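Davance episode numbers: what the new catalogue does, and how to get round it

Wednesday, August 28, 2019

The Yeoman streaming catalogue changed its numbering for Davance at the start of August, and anyone who keeps viewing notes against the old numbers will have noticed that they no longer line up. I have spent most of my evenings since then comparing the listing with my own index. These are the results so far. The index file itself will be updated when I have finished checking the hospital years.

Some background for those who watch it casually. Davance was made as a five-day afternoon serial by Trerketti, with half-hour episodes at first and a longer Friday edition later on. It therefore has 3 numbering schemes in use:

Production number. Shown on the clapper card and, for the early years, in very small type at the end of the credits. Follows the order in which episodes were finished in the edit.

Broadcast number. Follows the order in which they first went out. Differs from the production number whenever an episode was held back or moved for sport.

Catalogue number. Follows the order of the files on Yeoman. Until this month it matched the broadcast number for nearly the whole run.

The catalogue now lists 1,114 episodes. Of these, 217 carry a number which does not match the broadcast order. The mismatch is not spread evenly. It begins with the first of the long Friday editions and ends a little after the flood at Garkus, where something puts the count right again. Outside that stretch the old and new numbers agree, so notes on the early farmhouse stories and on everything after the flood can be left alone.

The cause is simple enough. The Friday editions were originally entered as one file each. When the serial was repeated in the mornings they were cut in two to fit the slot, and the second half was given a new title card and a short recap. Yeoman appears to have been supplied with the morning versions for part of the run and the afternoon versions for the rest. Each split Friday adds one to the count. The count is then brought back by gaps elsewhere, and by two omnibus editions which each stand in for a full week.

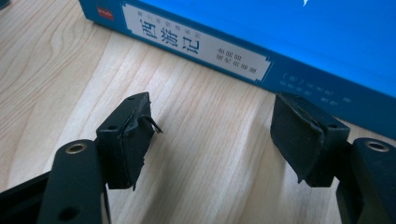 The split matters more than it sounds if you are following a recast. Davance changed the actor in a part without comment, usually over a weekend, and the change was placed at the start of a Monday episode. The morning versions sometimes put a recap at the head of the Monday which used footage from the previous Friday, so the departing actor is seen for several seconds in an episode where the new one is credited. At least one fan list has taken this to be a final appearance. It is a repeat of the Friday scene, with the sound from the kitchen set faded early. The credits are correct and the recap should be ignored.

The same caution applies to exits. The usual practice is to log an exit at the last episode with new footage of the character. A voice on the telephone counts if the actor is credited. A photograph on a sideboard does not, even when other characters talk to it, and in the winter after the ferry story they do so at length. I log a credited voice as V and leave photographs out. Other indexes count them, and their exit dates for the older members of the ferry family are later than mine as a result.

Missing episodes. There are 15 broadcast episodes that I cannot find anywhere in the catalogue. Most of these fall in one block during the hotel strike. My guess is that a tape or a drive was skipped when the files were prepared, as the block starts on a Monday and stops on a Friday with no loose ends. The others are scattered. Two contain extended scenes in the dance hall with a good deal of commercial music on the soundtrack, and I suspect the rights were not cleared, but I have no evidence beyond the coincidence.

If you are watching in order, the strike block can be skipped with little harm. The vote is described in full by three separate characters in the first episode after the gap. What you lose is the first meeting between the hotel manager and the vet, which is referred to for years afterwards and never shown again.

Converting your notes. The method I have settled on is as follows.

Note the catalogue number and the running time. If the running time is under half the usual length of a Friday edition, and the title card is the plain white one, you have a second half. Mark it with the number of the episode before it and add B. Mark the one before it A. Do not subtract one from everything that follows until you have checked the next Friday as well, as the morning and afternoon versions alternate for several weeks around Easter and the correction will be wrong by the time you reach the wedding.

For the omnibus editions, keep the week's five broadcast numbers and enter them all against the one file. Some trims were made at the joins. The omnibus covering the inquest has lost the coroner's last question, though the answer is still there, and it plays rather oddly.

For anything before the long Fridays, copy the old number across.

I tried doing this with a formula and gave up. A spreadsheet can add or subtract a fixed amount, but the amount changes too often to be worth tabulating, and the running times shown in the catalogue are rounded. A paper list and a pencil were quicker. The paper list also showed up three mistakes of my own from when I first made the index – one duplicated Tuesday and a pair of episodes entered the wrong way round.

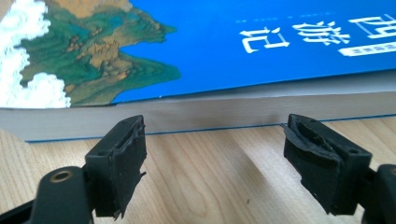

Blue paperback with a mountain landscape on the cover.

A note on titles. Davance episodes have no titles. The ones shown in the catalogue are taken from the first few words of the listings text, which is why so many begin with "Tempers". They should not be used as references. Two different episodes are now called "Tempers fray at the boatyard", and a third is "Tempers fray at the", with nothing after it.

I have written to Yeoman about the strike block and the split Fridays, giving broadcast numbers and running times, and had an automatic reply. If the listing is changed again I will keep this month's catalogue numbers in a separate column so that they can still be traced.

Still to be checked: the hospital years, the second omnibus, and the Christmas double edition, which plays in the right order but has the credits for the wrong night. Corrections are welcome in the comments. Please give the broadcast number if you have it, and say whether your copy is the morning or the afternoon version.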